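Notebook, March. Gripper kit review, Pamum handheld set, loan unit no. 2

Picking up from the page with the unboxing notes. Nektarios has the quote from Ngubane in his inbox, they want an answer before the loan period runs out. So this is mostly me writing down what I need for the yes/no.

8:40 Charged both handles overnight. Handle A full, handle B stuck at the orange light again. Unplugged, replugged, went green after a bit. Ask Ngubane if that is a known thing. Also the charger cable is too short to reach from the bench to anything useful.

9:15 Calibration. Manual says five minutes. Took me twenty the first time because the printed card was face down in the lid of the case and I was looking for a file. Second time four minutes. Manual needs a picture of the card, or even just the word "lid".

Fingers: fitted the blue soft pair. The hard pair that came in the bag we already wrote off, they slip on anything with a coating. Soft pair has a little give at the tip, good on fabric, less good on flat stuff. Tip wear after last week: slight shine on the inner face, no tearing. The firm lists replacements in packs only, have to check if Cemthorpe can cut us something similar.

Task set for today is the bedroom tidy list. Small soft things and packaging, pick up, carry, drop in bin. Target from Brirndale is 300 clean episodes from the loan so they can judge the data themselves. We are at 200 as of this morning, counting only the ones that pass the checker. Raw total is 563 which looks bad but a lot of that is the first two days, when we hadn't found the setting for the trigger dead zone. Do not quote the 563 to Ngubane without saying so.

10:30 Face mask. Worth its own note as this was the one I expected to fail. Folded it grabs fine, the fingers close on the pleats and it stays put while you lift. The ear loops are the problem. They trail, and they drape over whatever else is lying there. Went slower on the lift. Slow lift seems ok for the operator but the episodes get long, and long episodes is what Brirndale complained about in the last batch.

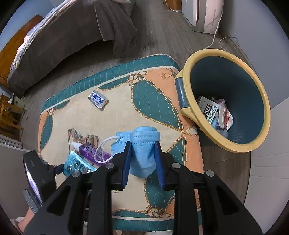 HARDWARE NOTES

Weight. Fine for one run of twenty, after that my wrist knows about it. Nektarios says same. He holds it lower down than me and gets a steadier lift, tried his way and it does help. Should go in our own instructions whatever we decide.

Screws. The round silver heads on the arms. Checked all with the small driver before lunch, one on the right side took a quarter turn. Mark them with paint pen so we can see if they walk. Put it on the weekly list.

Side unit with the little screen. Screen is glossy and picks up reflections, I keep tilting the whole thing to read it and then the start pose is off. Matte film would fix it. The ribbed grip at the bottom of it is nice, no complaint.

Arms. Wide. Reaching down to the cushion they cover a good part of whatever is lying next to the target, so the neighbor objects are half hidden at the moment of the grab. Not a fault exactly, but for clutter tasks it matters. Asked Ngubane if there is a slimmer frame. Reply: "on the roadmap". Ok.

Trigger. Good. Best part of the kit. Linear, no click, you can hold half closed without shaking.

OBJECTS, so far

Mask, see above. Pass, slow.
Purple tube with the white cap. Easy if you come at it across the body. From the cap end it rolls.
Blister pack. Hard. Flat on the fabric there is nothing to get under, have to push it against a fold first. Lost count of retries on this one, checker threw most of them out.
Bubble plastic, light blue. Crinkles and springs back, sometimes jumps out of the fingers on release. Counted as pass if it lands in the bin.
Cardboard box. Fine. Boring.
Wrappers. Fine once crumpled, no good flat.

The patterned cushion stays in the set. I wanted to swap it for the plain gray one but Nektarios is right that the pattern is a better test for tracking. Tracking held all morning on it, no dropouts in the log. I'd expected trouble there, so that's a point for the kit.

Bin tilted toward the operator works much better than upright, less arm lift at the end. Keep the same tilt for the whole batch or the drops wont match. Empty it between runs too, when it gets full things sit on the rim and the checker calls it a miss.

14:10 Software. Export took forever on the older laptop, normal on the newer one. File names come out with the handle letter but not the operator, so we have to add that by hand. Nektarios wrote a small script, it's in the shared folder under tools. The viewer crashes if you scrub backwards fast. Reported. Got a ticket back within the hour, to be fair to them their support has been quick every time.

15:30 Price. The quote covers two handles, case, one year of the viewer, soft fingers x2. Training day is extra and I dont think we need it. Spare battery is extra and we do need it, handle B does not make it through an afternoon. Ask if they will swap the training day for batteries.

Where I am at the moment: lean yes, with conditions. Battery thing on B sorted or B replaced. Finger packs at a sane price, or permission to make our own. Something in writing on the slim frame, even if it is just a quarter. Nektarios leans yes without conditions but he isn't the one filling in the form.

To do
- blister pack again with the fingernail tips if they arive
- paint pen on screws
- film for the screen, try the phone stuff from the drawer
- second operator on the mask, compare episode length
- send Brirndale the next batch, passes only
- call Ngubane re batteries, before 4 their time

16:45 Handle B orange again. Leaving it on charge overnight with a note on it.

Cemthorpe Workshop Notebook | Questions: ask at the bench or write to Nektarios Stamatopoulos | © Cemthorpe | Back to top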